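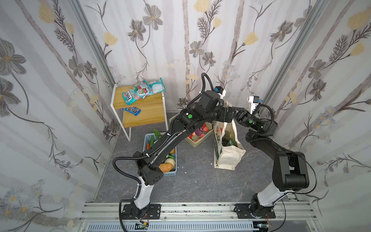
Page last changed: 21/02/2019

Sæther opens its cellar door to walk-ins, adds a second sparkling

Small news from the hill but people keep calling so putting it up here. Sæther, the family winery on the north side of Rundmont, is dropping its appointment-only rule for the tasting room. Walk in, ring the bell, somebody comes. Groups still need to book, and that part won't change.

The other half of the news is the wine. A second sparkling goes on sale with the opening, a dry rosé made the slow way, second fermentation in the bottle, same as the white they've had for years. Name on the label is Flindano. It's the name of the lower parcel, the steep one you see from the road coming up, and all the fruit comes from there. Mostly pinot noir, a bit of chardonnay, no bought-in grapes.

Only 800 bottles this time. That's the whole run. Linnea Solberg, who took over the cellar from her father, said she'd have liked more but a late frost took the bottom rows and she didn't want to stretch it with fruit from the flat ground. "It would have been a different wine," she said. "Softer. I've got nothing against soft, but I already make one of those."

Tasted it at the trade pour. Pale, more onion skin than pink. Smells like strawberries that aren't quite ripe, some bread dough behind. Very dry, almost salty at the end, and the bubbles are fine without being fussy. Had it first with a plain goat cheese and then on its own, prefered it with the cheese. Would go fine with trout. Probably not with dessert unless the dessert is just fruit.

It spent longer on the lees than the white does, and Solberg thinks another year in a cool closet won't hurt it. Disgorging is still done by hand, in the old press house, with the door open whatever the weather. Bring a coat if you take the tour.

The land

The winery works 2 hectares. Half on the slope, half on the bench above the house, all of it picked by hand with help from neighbors and a few cousins. Soil on the slope is chalky and thin, the bench has more clay. Rows up top are mostly chardonnay, plus a patch of old mixed vines that the grandfather planted and never wrote down. A couple of those have been identified. The rest go into the house white and everybody seems happy with that.

No herbicide on the slope now, they gave up on it when the mower that can handle the grade finally arrived. Not certified organic and not trying to be, Solberg says the paperwork would eat a winter. Grass between the rows, compost from the farm below, sheep in after harvest when the sheep farmer remembers.

Picking started in August last year, early for up here. She doesn't expect the same again but says she's stopped guessing.

The tasting room

It's the old cart shed. Stone floor, long counter, a stove that works. Most of the fitting out was done over the winter by Cultimden, the joinery shop down in the village, and they've kept the beams. There's room to sit now, before you had to stand and hold your glass in one hand and your coat in the other.

A tasting is four wines: still white, the white sparkling, the new rosé while it lasts, and the red, which is light and best a bit cool. The fee comes off your bill if you buy. Kids get grape juice from the same vines, and it's good juice, ask for the cloudy one. Dogs fine on a leash, not in the press house.

Food is simple. Cheese, bread, cured ham, pickles. Deming Feng, who runs the kitchen at the inn across the valley, has put the plates together and will come over for a handful of supper evenings once the weather turns. One long table, one menu, you eat what he cooks. He was trying out a cold noodle dish with the rosé when we stopped by, sesame and cucumber and a lot of vinegar, and was not sure about the vinegar. We thought it worked. Dates for the suppers aren't set. They'll be written on the board by the gate first and then posted here.

Buying

Bottles are sold at the door. Most of what Sæther makes goes that way already, to people who drive up and fill the trunk. The two restaurants in town that carry the white have been promised some of the rosé, and the wine shop on the square gets what it usually gets, meaning a few cases and no more when those are gone. Nothing is exported, there isn't enough.

Limit on the rosé is six to a customer. Magnums were talked about and then weren't done. Maybe next time. Shipping is possible inside the state but slow, boxes go out when somebody is driving to the depot anyway, so if you need it for a wedding come and get it yourself.

People on the mailing list get first call for the first couple of weeks. Sign up at the counter or send a note, paper or email, both get read. The list is 188 names long right now and Solberg says she knows most of them by their cars.

Getting there

From Rundmont take the river road and turn up at the chapel. The sign has been repainted and you can finally read it in the dark. Last stretch is gravel, fine for a normal car, not great for a low one. Parking is in the lower field when its dry and along the wall when it isn't. Please don't block the gate on the left, the tractor needs it and it needs it early.

The bus stops at the chapel and it's a steady climb from there, nice views, no sidewalk. Cyclists can lock up behind the shed and fill bottles at the tap.

Open afternoons through the season, closed during harvest and on days when there's a funeral or a big soccer match in the village. Call ahead if you're coming far. Cellar tours go when there are enough people standing around to make one, usually mid afternoon, and end at the counter.

More on the supper dates when we have them. Also hearing that the cidery on the far bank is up for sale, will check and post.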